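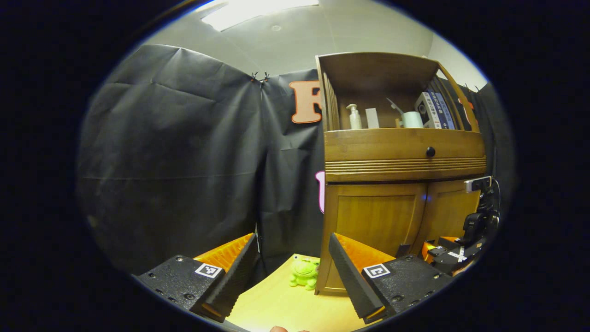 16h20 : We were let into the signals hall at Roltevcombe, the old army listening post, which opens to the public every July. Our guide, Nazareno Fabbri, served here for 16 years and would not say what he heard. He did say the coffee was bad.

16h05 : Sundaram bunker. Visitors are asked to switch off their phones. There is no reception 65 feet down, but the sergeant at the door waited until all of us had done it.

15h40 : The field radio demonstration began 20 minutes late, the operators having failed to reach each other. One of them finally walked over.

15h15 : Gate 2, bags searched. My sandwich was opened and closed again without comment. Parking is in the Ballasance field - bring boots.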